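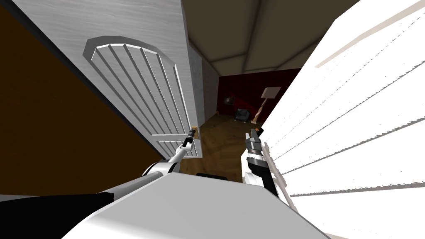 Does a force limit in simulation count as a safety rule?

Our house rules cap grip force on doors and cabinets, and we only ever check it in sim. I doubt that proves much.
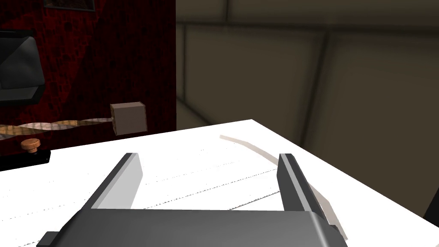

Has anyone seen a standard accept this on its own?

Marina Liapis

Nektarios Psarras
Probably fine if you log everything.

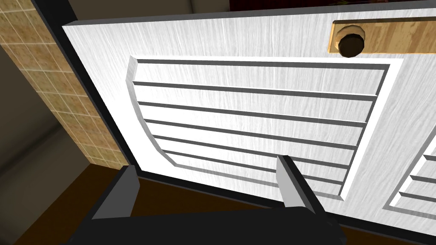 Zoi Tzanetos disagrees, and says 300 logged runs with the wrong friction are still wrong. So do I.

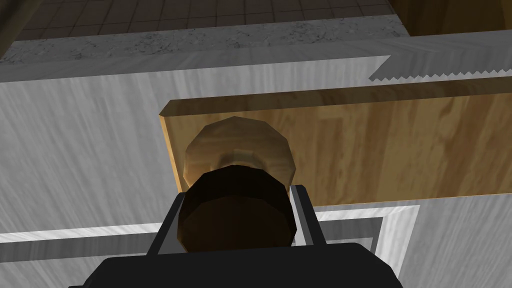
Esko Aaltonen

Write it down as a design target. Then measure on a real knob.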